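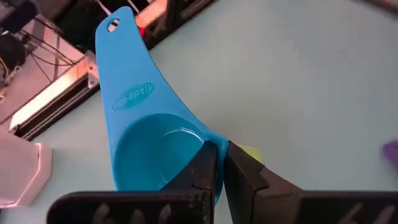
Roboter in der Backmischungs-Abfüllung: Wie nehmt ihr die Leute mit?
Hallo zusammen, wir sind ein kleiner Betrieb und stellen Backmischungen in Handarbeit zusammen. Seit Mai haben wir einen Roboterarm, der uns das Portionieren abnehmen soll, und ich bin wirklich begeistert! Im Moment üben wir das Greifen mit ganz normalem Küchenzeug, etwa dem türkisblauen Messbecher mit 60 ml, den die beiden schwarzen Finger am Rand packen und nicht am Stiel. Sechs Kolleginnen und Kollegen haben diese Arbeit bisher von Hand gemacht, 586 Beutel pro Schicht. Zwei freuen sich auf das Neue, die anderen sagen wenig. Was ändert sich bei euch am Arbeitstag, und wie habt ihr die Aufgaben neu verteilt? Gekündigt wird bei uns niemandem, das steht schriftlich fest.
Jannik Kohlhase, Aug 10, 2020

Siiri Pärn
Glückwunsch, das ist eine tolle Phase! Wir haben bei Humimia vor einer Weile die Gewürzabfüllung umgestellt und ich würde es sofort wieder machen. Was sich am meisten geändert hat: Früher stand man die ganze Schicht an einem Platz und schöpfte, heute richtet man ein, prüft Gewichte, füllt nach und greift ein, wenn etwas klemmt. Meine Handgelenke danken es mir — die Füße weniger, man läuft deutlich mehr. Lasst die Leute, die bisher abgefüllt haben, die Griffe mit festlegen. Meifang Ye aus unserer Frühschicht wusste nach einem Vormittag, bei welchen Löffeln der Rand nachgibt und wo man besser weiter unten zupackt, das hatte der Einrichter gar nicht auf dem Zettel. Sie macht das inzwischen fest und ist eine Lohngruppe höher eingestuft. Redet über so etwas früh, also vor dem Probebetrieb. Und plant für die Einarbeitung richtige Stunden ein, bei uns waren es 200 für das ganze Team, und die waren gut angelegt. Bei den vier Stillen würde ich einzeln nachfragen, in der großen Runde kam bei uns auch nichts.

Tsung-han Lam
Becher mit festem Rand nehmen, dünne verbiegen sich. Rest kommt von selbst.

Lanying Ye
Von selbst kam bei uns leider wenig, da bin ich eher bei Siiri. Wir wechseln jetzt alle zwei Stunden zwischen Anlage, Verpackung und Kontrolle. Am Anfang wollte keiner an die Anlage, inzwischen gibt es eine Liste, damit jeder mal drankommt :-) Ein Punkt noch: Das Tempo gibt plötzlich die Maschine vor, und das stresst manche sehr. Bei uns darf jeder anhalten, ohne vorher zu fragen. Schreib gern, wie es bei euch weitergeht, mich interessiert vor allem das Mehl!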